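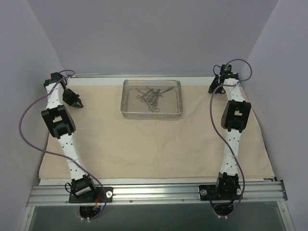 What is the two-arm bench at the Celtness workshop being built to do?
It is being built to pick single instruments out of a mixed tray and lay them out in a row, with both arms working from the same rail.

Celtness, the shared workshop on Prodlow Street, posted a build update on 31/08/2024 for its two-arm sorting bench. The project is led by member Eulalia Cáceres, a former machine repair technician, and is now in its second revision.

Both arms are mounted on a horizontal aluminum rail along the near edge of the table, each on its own black plate. The links are white and perforated, with black servo housings at the joints and a two-finger gripper on the left arm. Purple cables run from the top of each arm back to the base. The first revision had each arm clamped directly to the tabletop, and the distance between the bases shifted by a few millimeters over an evening of use. Calibration had to be repeated each time. With the rail, the update says, the spacing has held through 14 sessions without adjustment.

The test load is a stainless steel mesh tray of surgical instruments, mostly scissors and clamps with ring handles. Cáceres chose them over the wooden blocks used in the first round of tests. Ring handles hook into each other, and a pull on one piece often drags a second along with it. The current routine has one arm lift while the other holds the neighboring piece down.

Control software is a fork of Fusov, a motion package maintained by another member. Changes listed in the update:

Joint speed limit lowered for any move over the tray.
Gripper closing force set per instrument type.
Failed picks logged with joint positions – previously only the time was stored.
Home position raised so that the wrists clear the tray rim.

The update gives a result of 25 correct picks out of 31 in the latest run. Four of the misses were double lifts and two were slips at the gripper. A longer run of 1000 picks is planned for November, after replacement finger pads arrive from Lazaridis, a local rubber molder.

Wiring under the bases is still reached through the circular openings below the rail. A connector diagram and the rail drilling template are in the project folder at the workshop. Members who want bench time should sign up on the sheet by the tool crib. The bench is off limits while a logged run is in progress.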